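Cuaderno de taller, sala Neneck
julio de 2024

Seguimos con los envases. Mesfin pidió que dejáramos de usar bolsas para los trayectos cortos, se rompen por el fondo y luego hay que pasar la fregona. A partir de ahora, cubeta transparente para lo mezclado y cesta de rejilla para las botellas ya apartadas.

Mesa despejada antes de empezar, cesta a la derecha. Las latas van chafadas, las botellas de momento enteras. Sin tapas de bote ni pilas en la cubeta, si aparece algo así se aparta y se apunta.
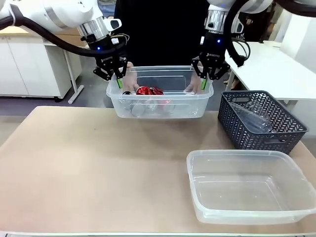 Cubeta con latas rojas aplastadas y botellas de plástico transparente. A la derecha, la cesta gris oscuro con más botellas.

Las latas tienden a irse al centro cuando se mueve la cubeta y las botellas ruedan. Con las botellas tumbadas cabe menos de lo que habíamos calculado. Emmanuel propone chafarlas también; Mared prefiere que no, porque en Edport las quieren enteras para leer la etiqueta. Queda pendiente, le escribo a Lucienne.

Sobre la cubeta: es la de Baudry, la compramos en un lote de 4 y por ahora aguanta. Coger siempre por los lados largos. Si se coge por los cortos, se comba con la carga y el borde se clava en los dedos. El borde redondeado es más cómodo que el de las antiguas de Tenel, que tenían canto vivo.

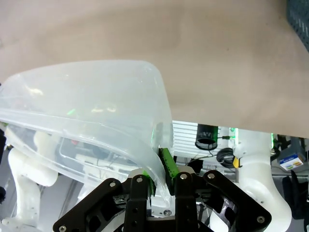
Borde de la cubeta, grueso y redondeado, junto a la esquina.

Revisar las esquinas cada 5 vaciados. Ahí es donde se rajaron las antiguas, primero una línea blanca y después la grieta. Si sale la línea blanca, se retira y se marca con rotulador.

Peso: ninguna cubeta por encima de 1,852 kg con contenido. La báscula pequeña descuenta sola los 300 g de tara si se pulsa el botón izquierdo antes de cargar. Bastien la tenía puesta en onzas, ya está cambiada.

Pendiente:
Preguntar a Lucienne por las botellas (enteras o chafadas).
Etiqueta nueva para la cesta.
Pedir otra cesta igual para agosto, Mared tiene la referencia.
Enjuagar las cubetas antes de apilarlas, la última vez se quedaron pegadas.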